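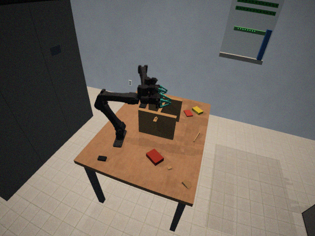 Our project looks at corner kicks in the Ceden League, the amateur soccer league that plays on the fields behind our campus, and asks whether a team does better by sending the ball straight into the box or by playing it short to a teammate first. Both of us grew up hearing parents on the sideline yell "just get it in there!" every time somebody played one short, and we wanted to find out if the parents had a point. Before we get to the teams, a word on how we sorted things. Picture a brown wooden box on a table, like the one with the teal fingers just over its far side, and imagine every corner of the season written on a slip of paper and dropped in. Our whole job, really, was to pull the slips back out one by one and decide which pile each belonged in, and that took a good deal longer than we had promised our instructor it would.

How we collected the corners

The league keeps video of its matches, shot from the halfway line, and the club secretary at Masix was kind enough to let us borrow the full season. Chantal Wong watched the first half of every match and Liam Sugden watched the second half, and then we traded and checked each other's notes. A corner counted as short if the first pass went to a teammate standing outside the penalty area. Everything else went down as direct, including the ones that sailed over everybody and out for a throw-in (there were more of these than we expected, especially once the wind picked up in November).

We ended up with 533 corners, and 78 of them were short. We argued over a handful where the kicker clearly meant to go long and scuffed it to the nearest player. In the end we went by where the ball went, as neither of us can read minds, and the kickers probably would not have told us the truth anyway.

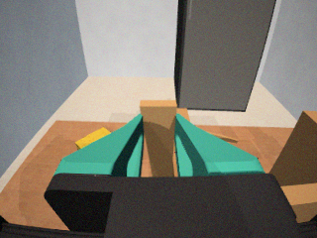
Teal gripper fingers holding a tan wooden block upright.

What we found

Short corners led to 3 goals, all scored within the same spell of possession. Gosselin had 2 of those and Trenduren had the other, a lovely low cross that we must have replayed far more often than the project needed. Masix hardly ever went short. Their coach told us he likes his center backs to have a run at the ball, and after watching them jump we can see why he feels that way.

We had hoped to say flatly that one kind of corner is better, but with so few goals from the short ones we don't feel right doing that. A single deflection would have changed the picture quite a bit. What we can say is that the teams that went short seemed to have practiced it. Gosselin always had a second player jogging over before the ball was even placed, while some of the other sides looked as if they had made it up on the spot - and usually lost the ball near the flag.

What we would change

We would write down how many defenders came out to meet the short pass. We only noticed that this mattered when we were most of the way through, and going back to the beginning was more than either of us could face with exams coming. We would also like to note which foot the kicker used. The video is good enough for that in the afternoon matches, though the evening ones get pretty dark at the far corner. Our coding sheet is attached at the back, with Liam's corrections in the last column.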